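3.2 Bin wear and item storage

Returned household items at the Leten site are held in open bins until they are sorted. Our group was asked by Uwe Pfeiffer to compare two bin liners and recommend a replacement interval. The trial covered 700 items in June. Of these, 644 were placed in the bins one at a time and the rest were tipped in from a carton. Each item was logged by weight, packaging type and surface hardness. Items with exposed metal edges were logged separately, as the site had already reported damage from them.
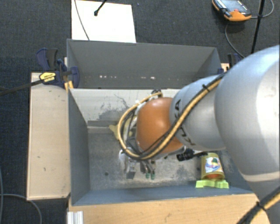
Surface wear was graded by eye on a scale from 0 (no marks) to 4 (material removed). Two graders, Sidra Jadoon and Edvin Fjeld, worked independently and compared sheets afterward. Grades were given per surface, with the rear panel, the sloping surface and the floor treated as separate areas. The sloping surface in front of the tall rear panel is a good case for grading: it is scratched, and a dark, irregular smudge with thin scratch lines spreads across it. Smudges were recorded under a separate code and did not raise the wear grade. The graders disagreed on 66 entries, most of them between grades 1 and 2.

3.3 Limits of the method

Grading depends on lighting. Reflections on gray surfaces can hide fine scratches, and a lamp at a low angle makes shallow marks look deeper. We did not measure scratch depth. The Henar liner arrived late and received about 400 items fewer than planned, so its grades are listed in the appendix and left out of the main comparison. Gianni Bianchini repeated the cleaning step on two bins with a damp cloth only. Those results are in Table 4.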